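Staruslow method

The Staruslow method is a procedure for teaching two-arm robots to move rigid tableware by imitation learning. It was developed at the Manalo laboratory by Honeylyn Rivera and Sreekumar Poduval, and later extended by Edmund Witkowska. The method differs from earlier imitation approaches mainly in how it divides a recorded task into segments and how it weights the moments just before and after the gripper closes.

Background

Flat dishes are a common test case in manipulation research. A plate resting on a table offers little space under its rim, and a parallel gripper that comes straight down usually has nothing to close on. Earlier policies trained at Manalo often learned the general path of the arm well but failed in the last part of the approach, where small errors in height caused the fingers to slide over the rim or press into the table. Poduval attributed this to the training loss, which treated every time step equally even though the contact phase took up a small share of each recording.

Procedure

A human operator controls both arms through a pair of leader arms while joint positions and camera images are recorded. Each recording is then split automatically at changes in gripper state. Time steps within a fixed window on either side of a split receive a higher weight during training. The policy predicts short sequences of joint targets and is queried again before each sequence is complete.

The standard training set contains 800 recordings. Plates of different colors are used so that the policy does not come to depend on a single contrast between dish and tabletop. Starting positions are changed between recordings, and the operator may use either arm for a given plate.

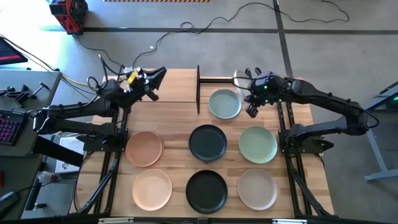 Two-arm workstation with plates of several colors. The right gripper holds a whitish plate nearly on edge.

Holding the plate at a steep tilt is treated as a separate segment. In this position the rim is easier for a camera to locate, but a small rotation of the wrist moves the far edge of the plate a long way. Witkowska added a term to the loss that penalizes sudden wrist rotation while the gripper is closed.

Results

In the original evaluation, the weighted policy completed 32 consecutive transfers without a drop. The unweighted baseline, trained on the same recordings, completed 18 before its first failure. Removing the wrist term had little effect on grasping but led to more collisions with neighboring plates during placement.

A replication at Skovden, led by Jonalyn Catacutan, used a different gripper and obtained similar grasping results after the contact window was made longer. Placement was less reliable. Catacutan's report linked this to play in the wrist joint and recommended recalibration after every 3 hours of operation.

Limitations

The method assumes that a change in gripper state marks a meaningful boundary in the task. This does not hold for pushing or sliding, in which the gripper may stay open throughout. Cameron Menzies proposed splitting on motor current instead, an approach implemented in the Gustis software package. Stacked plates were not part of the original training set, and the policy has not been shown to separate them.

See also

Behavior cloning
Bimanual manipulation
Teleoperation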